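Keeping Rust Off Steel Shelves and Stair Treads

I've been fighting rust in my workshop for years, and most of what I know I learned by doing it wrong first! We get damp air straight off the river in Ekomdale, so anything bare goes orange by February.

Start with a wire brush and go at the loose flakes until the steel stops shedding. You don't need shiny metal, just sound metal. Then wipe it all down with mineral spirits on a clean rag and let it dry (I once skipped the wipe on a set of shelf brackets and the primer peeled off in sheets, like a bad sunburn).

Two thin coats of primer beat one thick one every time. Get into the corners and welds with a small brush before you roll the flat parts. My neighbor Timothée Joly sprays his, and it does look nicer, but I lose too much of the can to the breeze. 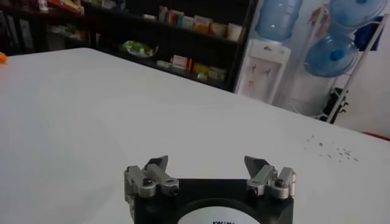
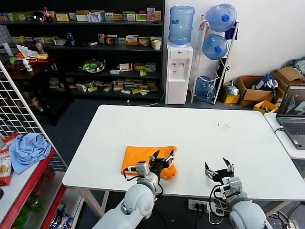
How long should I leave primer before the top coat?

Overnight in a dry room is my rule, and a full 40 hours if the shop is cold or the air feels heavy. Press your thumb on a hidden spot and if it feels tacky, walk away.

Cut edges are where rust comes back, so I give those an extra dab every time I saw something. Drilled holes too, with a cotton swab. Keep a little primer in a jar with a tight lid, and write the color on it, or you'll be opening jars all afternoon like me.

Oh, and store leftover steel up off the concrete on a couple of scrap boards.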